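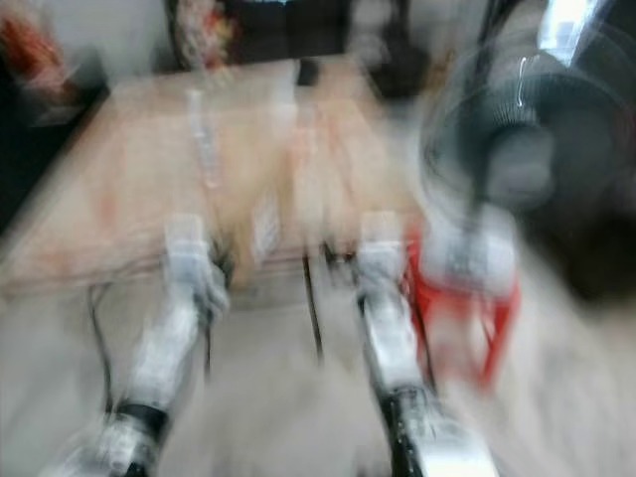 The back room at Nostley, a bit at a time

Jun 10, 2026

Hello again! I promised a few of you a proper look at the room once we'd settled on where everything goes, so I've started a gallery page for it. There'll be more to add by August, when the shelves are up and I've finally picked a colour for the walls (I have 17 sample cards and no favourite). For now it's mostly the table and the fan, and I'm fond of both.

The table
Light wood, and much nicer than I expected for the 400 dollars we paid at Prellovero. I wanted something pale so the room wouldn't feel like a cave – the last one was nearly black and it showed every speck of dust. It took 2 of us to get it up the stairs and a fair bit of muttering on the landing.

The fan
Big, black and round-headed, standing over on the right. I did look at a white one that would have matched better, but this one was in stock and summers up here are brutal, so black it is. I've grown to like the dark shape beside all that pale timber!

The floor
I'm keeping a stretch of it open in front of the table. My first plan had a rug and a storage bench there, then I tried it with masking tape for 3 days and kept stepping around a bench that didn't exist yet. The rug might still happen – there's a grey one in the Essien catalogue I keep going back to.

Next up is the shelving, then lamps.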